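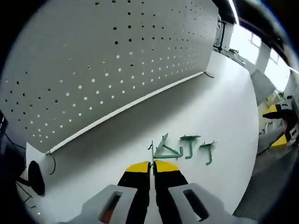 Home | Care Guides | Sharpening | Parts | Contact

Section 3: Oiling the Blade of Your Jovier Display Saber

Oil a new saber before you hang it, then repeat every October and April. In damp areas, oil it more often.

1. Lay a clean cotton towel on a flat surface. Put on thin gloves.
2. Hold the scabbard level, edge side up, and draw the blade slowly.
3. Wipe off the old oil with a soft cloth. Work from the guard toward the point, with the cloth folded over the spine.
4. Put 3 drops of Shabalala blade oil on a fresh cloth and spread a thin film over both sides.
5. Leave the blade out of the scabbard for 20 minutes.
6. Wipe away any runs and sheathe the blade.

CAUTION: Never run a cloth or finger along the edge. Display blades ship unsharpened, but the last 11 inches can still cut.

NOTE: Do not use cooking oil. It turns sticky and stains the scabbard lining.

If you find red rust, do not sand it. Send the saber to the Suvidville workshop in its original box. Etched blades go to Kisomstead.

Next: Section 4, Tightening the Grip

20 comments | Share | Print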